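4. Comparación de pinzas y controladores en la cocina simulada

4.1. Planteamiento

En la sección anterior describimos el generador de cocinas y el procedimiento para colocar los objetos. Ahora presentamos la comparación principal del trabajo: dos pinzas paralelas y dos controladores, combinados entre sí, sobre el mismo brazo de siete grados de libertad. La pregunta que queremos responder es limitada. No buscamos saber cuál es la mejor pinza en general, sino cuánto de la diferencia observada en encimeras desordenadas se debe a la geometría de los dedos y cuánto al modo en que el controlador resuelve el contacto.

Las dos pinzas se denominan en adelante P1 y P2. P1 es la pinza de serie del brazo, con dedos cortos y almohadillas planas. P2 conserva el mismo cuerpo y la misma apertura máxima, pero los dedos son más estrechos y terminan en una punta biselada. El modelo de P2 fue dibujado por Trí Nông a partir de un prototipo físico del laboratorio de Firisholm, y su masa fue ajustada para que la inercia del efector final sea igual en los dos casos. Este ajuste nos parece importante, porque en un ensayo preliminar de marzo no lo habíamos hecho y una parte de la ventaja atribuida a P2 venía de una muñeca más ligera.

Los controladores son C1, un control de posición articular con ganancias fijas, y C2, un control de impedancia cartesiana con rigidez reducida en el eje vertical durante los últimos centímetros de la aproximación. Ambos reciben las mismas poses objetivo del planificador Linus, de manera que ninguna de las combinaciones dispone de más información que las otras.

4.2. Escenas y tarea

Cada escena consta de una encimera con un electrodoméstico fijo, recipientes de altura variable y un grupo de objetos bajos colocados cerca unos de otros. El brazo está montado sobre un pedestal al lado de la encimera y trabaja con el antebrazo extendido sobre ella. La tarea es siempre la misma: acercarse desde arriba al objeto indicado, cerrar los dedos, levantarlo y mantenerlo sin que toque los vecinos.

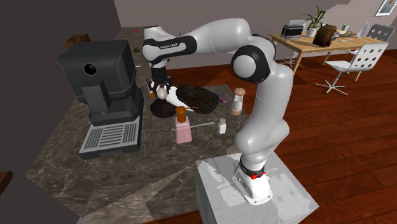 Figura 3. Escena de la serie de cocina con el brazo Franka Emika, vista de control.

Se generaron 620 escenas. De ellas descartamos las que no permitían ninguna aproximación libre de colisión con al menos una de las pinzas, y quedaron 377 para la comparación. El filtro se aplicó antes de ejecutar los controladores, por lo que no depende de los resultados. Reconocemos que esta decisión elimina los casos más densos, y volvemos sobre ella en el apartado 4.5.

La disposición de la sala alrededor de la encimera (suelo, muebles, cuadros) no interviene en el contacto. La mantuvimos porque el estimador de pose trabaja con imágenes renderizadas, y un fondo vacío le habría dado una facilidad que no existe en una vivienda. Las texturas y la iluminación fueron sorteadas de forma independiente de la posición de los objetos. En las encimeras con veteado oscuro el estimador comete más errores en la altura de los objetos también oscuros - un efecto que no esperábamos con tanta claridad y que perjudica sobre todo a C1, como se explica después.

4.3. Parámetros

Las ganancias de C1 son las recomendadas por el simulador. Para C2, Irina Ciobanu realizó una búsqueda manual sobre 100 escenas de ajuste, distintas de las utilizadas en la evaluación. El coeficiente de rozamiento de las almohadillas es idéntico para P1 y P2. La velocidad de cierre también es la misma, y la fuerza de agarre está limitada por un umbral común.

Un intento se considera correcto cuando el objeto permanece entre los dedos al final de la elevación y ningún vecino ha cambiado de posición más allá de la tolerancia. Registramos por separado los agarres que levantan el objeto pero desplazan otro, ya que en la bibliografía se cuentan muchas veces como éxitos.

4.4. Resultados

La combinación P2-C2 obtiene la mayor proporción de intentos correctos, seguida de P1-C2. Las dos combinaciones con C1 quedan por debajo, y entre ellas la diferencia es pequeña. Es decir, el cambio de controlador produce un efecto mayor que el cambio de dedos, y los dedos estrechos solo aportan una mejora clara cuando el contacto vertical es blando.

La inspección de los fallos ayuda a entender este orden. Con C1, un error de altura en la pose estimada se convierte directamente en una presión contra la encimera, o bien en un cierre demasiado alto. Los dedos de P2, por ser más finos, entran mejor entre dos objetos próximos, pero con C1 tienden a clavarse en el apoyo y a girar el objeto. Con C2 la punta se detiene sobre la superficie, cede y cierra casi en el lugar previsto.

P1 conserva una ventaja en los cuerpos redondeados, donde la almohadilla ancha reparte mejor el contacto. En estos objetos P2 pierde algunos agarres por rotación durante la elevación, con ambos controladores.

4.5. Limitaciones

El modelo de contacto es rígido y no reproduce la deformación de las almohadillas. Repetimos más de 100 intentos en el banco físico de Irnville con P1 y los dos controladores, y el orden entre C1 y C2 se mantuvo, aunque los desplazamientos de objetos vecinos fueron más frecuentes que en la simulación. P2 no pudo ensayarse en el banco, porque el adaptador fabricado por Abbasi tenía una holgura que hacía inútil la medida.

Queda pendiente el caso de las escenas descartadas. Un planificador capaz de aproximarse en oblicuo recuperaría probablemente una parte de ellas, y allí la forma de los dedos podría pesar más que en los datos presentados.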